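**Progress report to Inex, second period**
Brokumdale standing water and mosquito project

The money for this period went mostly to yard visits, and the yard visits are going fine. Whether they are doing any good is a different question, and I would like to be careful with it, as the first report was more cheerful than the data allowed.

## Work done

We set out to visit 200 yards between the creek and the Iltilen road and have been inside the fence at all of them. At 31 we were turned away on the first try and got in later, usually after a phone call. Each household got the printed sheet and a walk around the property to look for anything that holds rain. Most of what we found was ordinary: plant saucers, clogged gutters, a boat cover sagging in the middle, old tires behind sheds.

The trap line is running at six sites. Three of them are on the east side, where we did the yard visits, and the others are on the west side, where we did nothing and can compare.

## What the traps say

East side catches dropped after the visits. I wish that meant more than it does. West side catches dropped too, by nearly as much, and the weather turned dry in the same weeks. The summary Rahman drafted for the county newsletter gave the east side drop without mentioning the west. I have asked for that to be fixed before it goes out.

One trap near the ball field also spent part of the period with a dead battery. Its numbers have been left out of the comparison, which helps our case slightly, so please read it with that in mind.

## The printed sheet

I doubt it works. On return visits, people remembered us and remembered being told something about water, but the saucers were often full again. The yards that stayed clear were mainly the ones where we had tipped things out with the owner standing there. That takes longer and costs more per yard, and I would still move the printing money into it. The second print run has been put on hold until we hear from you.

## Spending

Travel is over budget and printing is under. The two come close to canceling out. The larvicide line is untouched, and I would like to keep it that way until the spring counts are in - buying product now would mostly be a way of looking busy.

## Next period

We plan to swap the treatment and comparison sides for half of the season. If the drop follows us west, I will believe it. If it doesn't, the project should be a good deal smaller than the one we proposed.

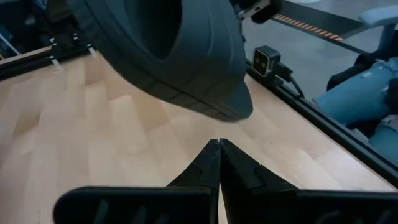
Old tires remain the hardest item to deal with, and the pickup day we promised for December will not clear them by itself. People will drag out the ones by the driveway and forget the ones in the weeds. The trouble is in the shape: a thick rounded wall and a deep, dark hollow in the middle, the kind of space that keeps rain out of the sun long after a saucer has dried up. Shallow grooves on the outside are no worry at all, though the draft checklist tells visitors to look at the tread, and I have struck that line. Drilling drain holes was suggested at the last meeting. We tried it on a few and leaves plugged the holes, so I am not asking for drill money. I am asking for a second truck on pickup day and permission to go behind the sheds.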